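Bench notebook, Drumthorpe workshop
December 24, 2019
Hand-held gripper, pad and linkage comparison on film packaging

Picking up from the pad wear notes. The question for this round is whether the ridged pads are worth keeping for thin film, or whether we go back to the smooth ones and accept more closing force. Everything so far had been done on blocks and cartons at the bench, which told us very little. Crumpled film has no thickness to speak of until it bunches, and then it has too much.

Task: clear mixed food packaging off a round kitchen table and into a bin on the floor. One item per grasp where possible. Two where they tangle, logged as a tangle and not as a success or a miss.

Pads under comparison:

Pad K - Kestex ridged, moulded. Medium hardness by thumb, no gauge to hand. Ridges run across the closing direction.
Pad S - smooth, cut from the old Bahrami sheet. Softer. Picks up dust and has to be wiped.

Same linkage for both. Pivot screws done up to the same mark with the short driver, threadlock on all of them after the trouble in May when one backed out halfway through a batch and we had jaw angles drifting for most of a session before anyone looked. Check: jaws opened fully and closed fully ten times before the first grasp, then faces compared against a strip of card. The card is held evenly at the tip and at mid pad. At the heel it slips. That is the linkage, not the pad, and it was the same on the previous set.

Closing behaviour

The fingers lean inward as they close, so first contact is at the tips and the pad faces only come parallel near the end of travel. For a rigid carton this does not matter. For film it matters a good deal. Approach flat to the table and the tips trap a single layer; come in from above, tips nearly touching the cloth, and a fold gets pushed up between the pads before they meet. Second approach is better with both pads. Should have been obvious from the Peltamham notes, where the same thing is written down for cloth.

With Pad K the fold is held once it is in. Pulling by hand on the free end, the film stretches before it slides. With Pad S the film slides first, slowly, and faster if there is grease on it. Wiping the pad restores it for a few grasps. I had expected the softer material to win on a clean surface and it does, slightly, on foil. On clear film it does not.

Ridged pads have a fault of their own. Small torn wrappers catch in the ridges and do not fall when the jaws open. The short jerk at the end of opening frees most of them. A crumb between the ridges props the pad off the item and the grip is then poor until it is brushed out. Toothbrush, dry.

Item notes, in no particular order

Shiny sachets, foil lined: hold their shape after being crumpled, easy to get hold of, either pad. Printed side is more slippery than the inside.

Twisted clear film: easiest to take near one end, lifts as a rope. Taken in the middle it folds over both jaws and one end drags across everything else on the table. Marked as tangle three times for this.

White carrier type bags: large, light, and move away from the tips on approach. The only item where faster closing helped.

Small torn pieces: worst item for both pads. The tips need to be down on the cloth, and the cloth then gets pinched too. Lifting the cloth counts as a miss. A stiffer tip insert may help but I do not want a hard edge near somebody's worktop.

Paper carton: no difficulty. Left in as a reference item.

Camera position

Camera looks forward over the fingers with the wide lens. Both pads stay in view when open and when closed, which the old bracket did not manage - it lost the right tip below half travel. The price is that the jaws hide the item during the last part of the approach. From the recording alone it is hard to tell a one-layer grasp from a fold until it comes up off the table. Logging this by hand at the time and matching up afterwards is slow but I see no way round it with one camera.

Window behind the sink is the other problem. Facing it, exposure drops and clear film on the orange cloth loses its outline except where it glints. Locked exposure is better than automatic here. With automatic, every turn from table to floor gives a visible change in brightness and the tracker drops points while it settles. Locked at the table value the window burns out completely, which costs nothing as there is nothing out there we need. The floor tiles come out a little bright but the bin rim is still clear.

Tracking held up well on the cabinet doors and the utensil rail, poorly on the plain stretches of worktop. Glossy tiles give false points from the window reflection. These move with the camera and are rejected by the filter in most runs, not all. Run 71 had a jump at the turn towards the bin that I have not explained. It is in the log at frame 2607. Jaw opening reads correctly through the jump, so it is pose only. Leave the run in the set but flag it.

Working from a low seat

Seated height puts the wrist at a poor angle for the far half of the table. Items near the back were taken with the tool nearly level, which is the bad approach for film as noted above. So position on the table and approach angle are mixed up in the results and the misses at the back should not be put down to the pads. Next time either turn the pile or stand. The drop into the bin is comfortable seated. Opening above the rim, then the jerk, then back to the table.

Weight of the tool is acceptable. Wrist tired towards the end and closing became less deliberate, so the pads ought to be swapped in alternate batches and not run one after the other as I did.

Settings carried over

Exposure locked, table value
Jaw zero taken closed on card, one thickness
Threadlock on pivots, marks aligned
Pads brushed between batches, S wiped as well
Batch size 4, then a check of zero

Zero moved by one count across the whole session, in the opening direction. Not enough to matter. It was back where it started after the jaws were cycled, so friction in the linkage more than anything loose.

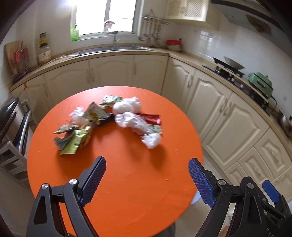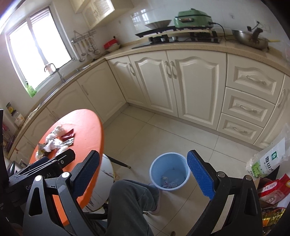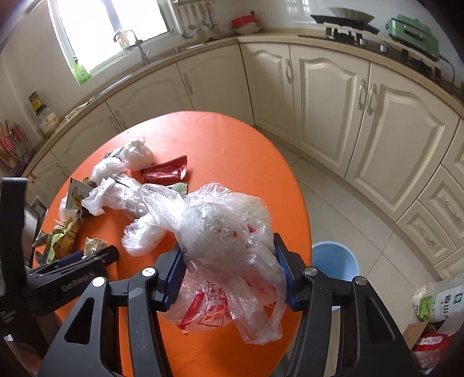
Views over the jaws: open at the table, open facing the bin, closed on a printed clear bag.

Provisional view

Keep the ridged pads for film. Try a version with the ridges stopped short of the tip, leaving a small flat land for torn pieces. Smooth pads go back in the drawer, labelled, for cartons and anything printed that must not be marked.

To do

Cut 3 pairs of the short-ridge pad, one spare
Ask Kestex for the hardness figure, the sheet that came with the last lot had none
Repeat back-of-table items standing
Look at run 71 against the raw inertial data before touching the filter
New toothbrush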